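In Praise of the Dull Stitch

7 min read

My grandmother kept her needles in a tobacco tin and her opinions on thread nowhere in particular, so that you met them all over the house. Cheap thread was a false economy. Long thread was laziness (you had cut too much to save yourself threading again, and it would knot to punish you). She would have had views on suturing, and I am sorry that she died before I took it up, if "took it up" is the phrase for what happens to a middle-aged man who has signed on for an evening course in wound closure because the pottery was full.

The course is called Basic Closure and is run over eight evenings above the Halim building, in a room that smells of floor polish. It is meant for people who will need it: veterinary nurses, expedition types, a pair of very young paramedics who are good at everything. There is no rule against people who will not need it. I asked.

What I had imagined, going in, was sewing with higher stakes. I can sew. I have turned up trousers. I once repaired a tent at Asau in a wind that had already taken somebody else's tent, and I have told that story often enough to be asked not to. So I sat down on the first evening with the small private smile of a man about to be called a natural.

The smile lasted as far as the needle. A suture needle is curved, and you don't hold it in your fingers. You hold it in the jaws of something else, and you turn your wrist, and the point goes in where you meant and comes out where it likes. All the knowledge my hands had built up over forty years of buttons was about pushing a straight thing through a flat thing, and every bit of it was wrong. I was worse than the people who had never sewn at all. They had nothing to unlearn.

And then there's the stuff itself. Cloth has edges. It has been woven by a sensible machine and it wants to go back together along the lines it came from. Tissue has no such manners. A cut in it fattens along its lips and shines, the red runs out into the pale on one side much further than on the other, and you have to decide where the edge is before you can begin to bring it to the other edge. Even the thread, which looks like grey string from across a room, is a fine silvery braid when you get your nose down to it, with a twist you can follow all the way along.
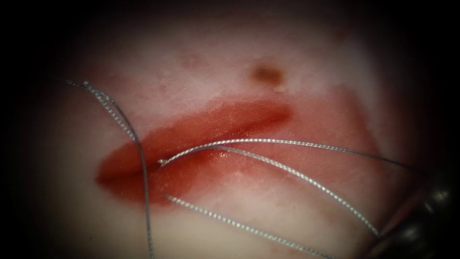
Retno Raju thinks I have this back to front. Cloth is the harder of the two, in her view, as it never helps you: a hem will sit there for ever with its mouth open, whereas a wound is already trying to close and only wants holding still in decent company. All the stitch has to do is not get in the way. Pull it too tight and you have strangled the very thing that was going to do the work.

I have thought about that a good deal, mostly while pulling too tight.

It is the great amateur fault, and I suspect it is a fault of character before it is one of the hands. When I tie something I want to know that it is tied. I want the knot to feel my disapproval. My parcels arrive at other people's houses in a state that calls for a bread knife. The idea that two edges should be brought together until they touch, and then left alone, goes against everything I know about string.

The other fault is wanting it to be interesting. By the third evening I had discovered that there are a great many stitches with handsome names, and I had bought a book, the fat Gullberg one, which runs to 3448 illustrations and costs what you'd expect. I read it in bed. I came in the following week ready to attempt something out of chapter 37 and was set to doing the plain interrupted stitch again, one after another, each with its own knot, the way a child draws a railway line.

There's a reason it is the first thing they teach and the thing most people go on using. If one goes, the rest stay put. It can be done by somebody tired. It has no flourish in it anywhere, and this turned out to be my trouble, for I had come along, I now see, for the flourish. I wanted to be the fellow at the dinner who says, quite quietly, that he can do a subcuticular.

What I got was the angle of the needle. You take hold of it low down, and its point should meet the surface straight on. Then you let the curve do what it was curved for. Go in on the slant and you skate along just under the top, and your neat little bite is no bite at all.
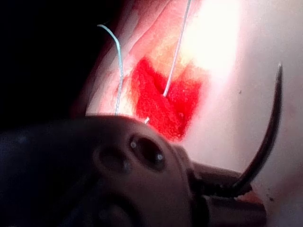 I went in on the slant for two whole evenings. The correction, when it came, was four words long ("stop helping the needle"), and I resented it on the bus and again in the bath. The next week I stopped helping the needle. It went round like a key.

I would like to claim that this has improved me in some general way. People who take up a craft late are always claiming that; they bake a loaf and tell you about patience. I am no more patient than I was. I shouted at a printer this morning. But I have gone off the clever stitch, and I notice that I look at joins now. The lining of my good coat has 82 stitches down the left side, put there by someone who plainly didn't care whether they were admired, and they have outlasted the coat's fashion, its buttons and one of its pockets.

The Irkus catalogue, which has found me, as catalogues do, offers a practice set with a walnut case. I had it in my basket for most of a weekend. The case is lovely. There is a brass catch. My grandmother's tin had a dent in it where it had been used to prop a window, and a picture of a sailor worn down to his beard.

The course ends in June. The pottery has a place free after that, and I have put my name down for the stitching again.

Contact us | © 2019 | Back to top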